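Brotarcombe Film Club
Pre-screening safety check, main hall
Filled in for the October showing of the Premitz war drama, doors at 6:30 p.m.

1. Fire exits clear and unlocked
OK. Left exit sticks at the bottom. Push hard, it opens.

2. Exit signs lit with house lights down
One dim, over the rear door. New tube ordered from Panomholm. Must be in before the next showing.

3. Seating
OK. Rows linked, side aisle 40 inches wide. Two chairs with loose backs taken out and tagged.

4. Projector and stand
OK. Stand locked. Lamp is at 3000 hours, so change it this winter. Fan filter cleaned.

5. Cables
NOT OK at first check. Speaker cable ran across the center aisle with no cover. Rerouted along the wall and taped. Checked again, OK.

6. Sound level
Battle scenes in the second half are much louder than the talking. Set the level on those, then leave it alone. Warning notice about gunfire and flashing light is up at the door.

7. Screen and curtain
OK. Flame-retardant label on curtain still readable. Abou Zeid to quote for a new pull cord.

8. Side room and wardrobe table
OK. Heater off at the wall. Nothing stored against the fuse box.
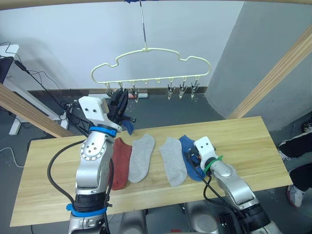

Socks on the table, hanger with clips above.

9. First aid kit
Short of small bandages. Eye wash in date.

10. Discussion after the film
Lights up to half before anyone stands. Roughly 2 minutes for people to settle. Hand mic tested, spare batteries in the desk drawer.

Open items: 2, 9. Hall may be used.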